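Home Forums Tea & Coffee Storage and Brewing New Posts Search
Print this thread | E-mail this thread
Reading time: 3 min

Green tea in sachets: how long do you keep it?

vilja_l
I buy green tea for the break room at work and I'm trying to settle on how much to order at a time. The supplier, Varum, gives a better price on a case of 300 sachets. We go through a case in a couple of months in winter and a lot slower in summer. The last of the July case tasted flat to me by October. Each sachet is sealed, so I assumed it would hold up longer than that.
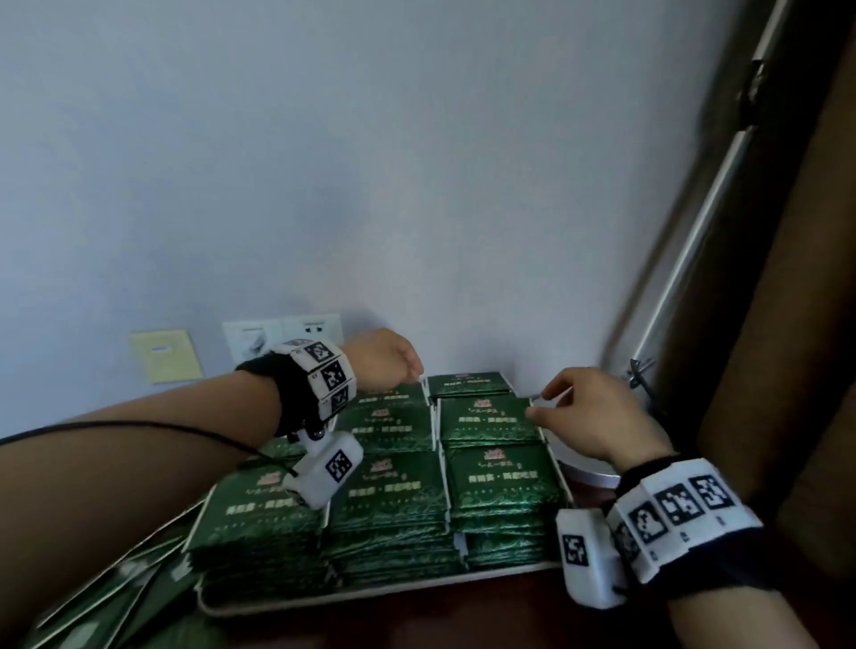 The other option is to order small boxes from Julano and pay more per cup. I'd like to avoid that if storage is the real problem. The case sits in a cupboard next to the dishwasher.

kalevi_o
The dishwasher is your problem. Move the case somewhere cool first and change nothing else. I kept green tea in sachets for a year in a hall closet in Avon and it was fine.

Omoregie
I don't agree that it was fine. You got used to it. Green tea fades faster than black no matter where you put it. The date on the box tells you when the seller stops standing behind it. It doesn't tell you when it tastes best. I buy what I can drink in three months.

kalevi_o
I had a fresh box open at the same time and could not pick one from the other. My wife couldn't either.

Omoregie
Then either the fresh box was old too or your water was too hot. Boiling water covers up a lot.

ville_sj
It depends on the wrapper. Paper lets air through and foil mostly doesn't. If yours are in paper, take them out of the carton and put them in a tin with a tight lid. I also sort mine when a new box comes in, old ones on top, so they get used first. It takes ten minutes.

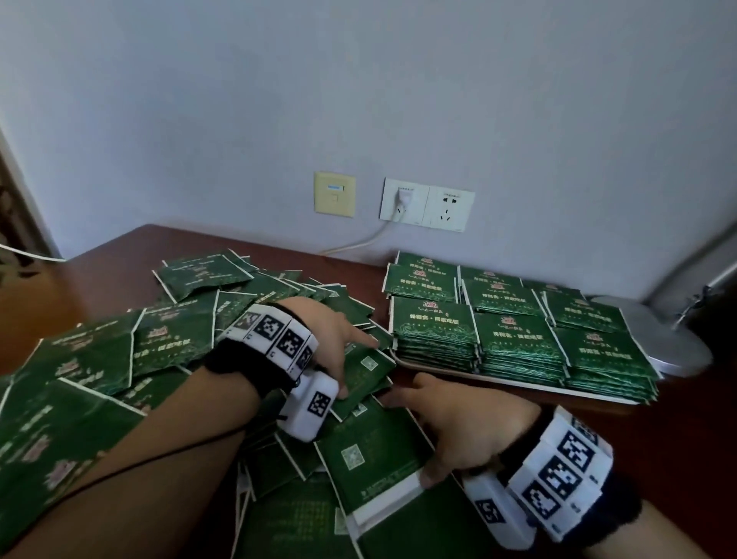

Can you keep green tea sachets in the freezer?
You can if they are sealed in a second bag with the air pressed out. Let the bag come back to room temperature before you open it, or water will condense on the sachets. For tea you use every day it's more trouble than it's worth.

vilja_l
Thanks. No room in the freezer at work anyway. I moved the case to the supply closet this morning and I'll get a tin. I also checked the kettle and it only has one setting, boiling.

Omoregie
Let it stand five minutes with the lid up. I aim for 178 degrees and two minutes in the cup.

kalevi_o
Five minutes is too long for a small kettle. Three is plenty. Still say a year is fine.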